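Threads > Automation > Borkiler bench log

July 22, 2019 | posted by Avent

Fault on the two-arm cell. Short thread, mostly for whoever runs the Wako build next.

Right arm dropped its part at cycle 331. No alarm and no stop. The controller kept going and logged every place after that as good.

Cause: the gripper reports "closed" from commanded position, and never checks motor current. Closed on a part and closed on air look the same to it.

Second problem. The left arm's cable pulled tight at full reach and the wrist encoder lost counts. Offset was 10 counts at first, 2068 by the time I hit the e-stop. The following-error limit was set to 3000, so it never tripped.

The limit came from the Grulton defaults. I hadn't changed it since February. My mistake.

Now rerunning at low speed with current sensing on – right arm only, left one parked open. 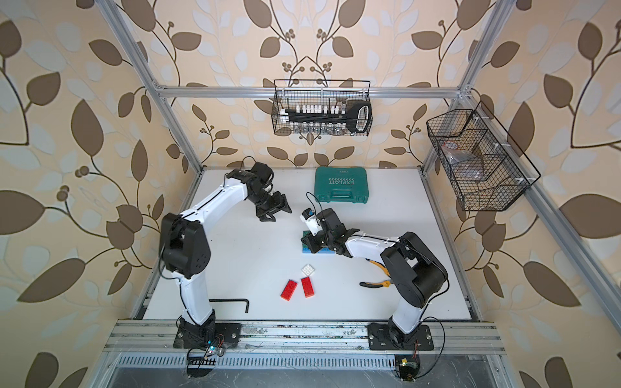

Right gripper holding a small labeled part over the baseplate, left gripper open.

Hands stay outside the rails until the new limit is in. Also the pliers and hex key come off the table before full speed.

Will post the current trace when I have a clean one.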